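Emus (robot)

Emus is a two-armed tabletop robot built by Reshma Mnguni in a shared workshop in Trosdale. It is used to practice kitchen chores such as wiping, stacking and putting away dishes. The build took 661 hours and cost around $2,539 in parts, not counting the bench.

Design

Both arms are white, with a compact gripper on each and the cables run along the outside — a choice that makes repairs quick. The work surface is covered with brown paper. Dishes, a rack and a mug tree are set out on the table along with a toaster oven. For pot work, one gripper takes the glass lid by its knob while the other handles a cloth inside the pot. 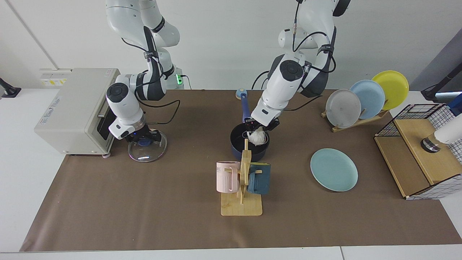 Software

The arms run on Jevero, a control program Mnguni wrote for an earlier build named Osman. Version 2 added separate speed limits for each arm. A chore is stored as a list of up to 8 stages, and each stage can be rerun alone.

Last edited 22 October 2026 | Contact | Back to top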